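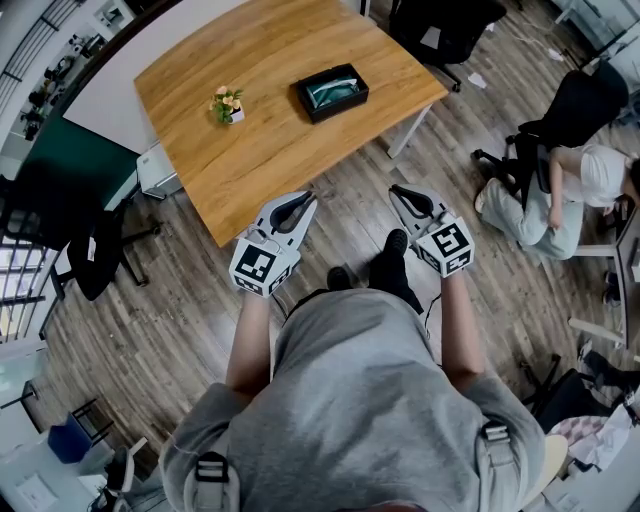
Marking parts before the first rehearsal

Most of the time lost in a school or community string orchestra goes to bowings. The conductor stops, the first violins ask whether the pickup is up or down, the violas write down something different, and the cellos talk. By the time everyone has the same marking, the group has played eight measures.

At Pliltcombe Strings we changed how we handle this last season, and several directors have asked for the details. The method takes some work up front. It does not need special software or a large staff.

Start with the score and a pencil. Remo Guerra, who conducts the Pliltcombe group, bows the first violin part from beginning to end before he looks at anything else. He plays it on the violin at the tempo he expects to take in concert. A bowing that works slowly may not work at speed, and it is easier to find this out at home. He then bows the other parts against the first violins. Where the lines have the same rhythm, they get the same bowing unless a string crossing makes it awkward. Where the lines are independent, he leaves more of it to the section leaders.

The section leaders get a copy of the marked part and 20 minutes together before the first rehearsal. They play through the exposed passages, change what they don't like and agree on where in the bow to start. Any change goes back into the score the same evening. This step was skipped for the June concert and we had three versions of the slow movement in circulation.

Only then are the parts copied. Each stand gets one clean, marked part, and each player gets a practice copy to take home. We number the stand parts on the front cover in the top right corner. The practice copies are not numbered and do not need to come back.

What to mark

New librarians tend to mark everything. A part with a sign over every note is hard to read, and younger players stop looking at the signs. We mark the following:

The first note of each piece and each new section.
Any place where two bows in a row go the same direction.
Slurs that differ from the printed ones. Cross out the old slur with one light stroke and draw the new one on the other side of the staff.
Places where the bow must be lifted and reset.
The note after a long rest.

Everything else follows from alternate bowing, and players should be able to work it out. If they can't, it is worth spending a few minutes of rehearsal on.

Use a soft pencil. Pen cannot be corrected, and hard pencil tears the paper when it is erased. Colored pencil shows up well on the stand but copies poorly, and rental publishers will charge for it.

Fingerings

Fingerings are a separate question. We put them in for the second violins and violas, where there are more new players, and leave them out for the firsts. In the cello part we mark the shifts and extensions only. Basses get a fingering wherever there is a choice between half position and first. Outside players on a stand write their fingerings above the staff and inside players write below. When the seating changes, both sets of marks come off.
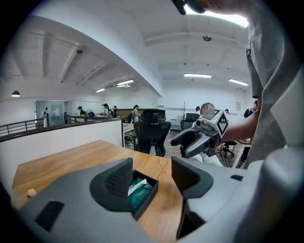

A green package in a small black tray.

Running the first rehearsal

With the parts ready, the first rehearsal can go a different way. We begin with 4 minutes of scales in the key of the main piece, using the rhythm and bowing of its opening. The Cirillo warm-ups are good for this, and so is any plain two-octave scale. Then we play the whole piece without stopping, even if it falls apart in the middle. Players who get lost wait for the next rehearsal letter and come back in.

After the run-through, Remo takes questions about bowings from the section leaders only. If the answer is short he gives it. If it is not, he writes the measure number down and settles it with the leader at the break. A typical first rehearsal now has two or three such questions in place of 20.

Sectionals follow in the second week. The violins stay in the main hall at Flumley and the lower strings go upstairs. The first sectional lasts 40 minutes and covers no more than 70 measures of music, picked in advance. It helps to pick measures that come from different parts of the piece, so that players don't spend the whole time on the opening, which they usually know best anyway.

When a bowing does not work

Some bowings look right on paper and fail with a full section. Long slurs are the usual trouble. A single player can sustain one at a soft dynamic, but a section asked to play louder runs out of bow and the tone gets thin. Split the slur, and if the change can be heard, have inside players change bow a beat later than outside players.

Hooked bowings in dotted rhythms can also drag. Try them as separate bows near the middle before deciding. If there is a change, announce it once with the measure number, wait for pencils to go down, and play it right away.

Pliltcombe keeps its marked scores, and groups in the area may borrow them. The serenade by Tosov is bowed and available now, along with two sets of dances. Ask for the score and the section leaders' parts together. Please return both with any changes clipped to the front on a separate sheet.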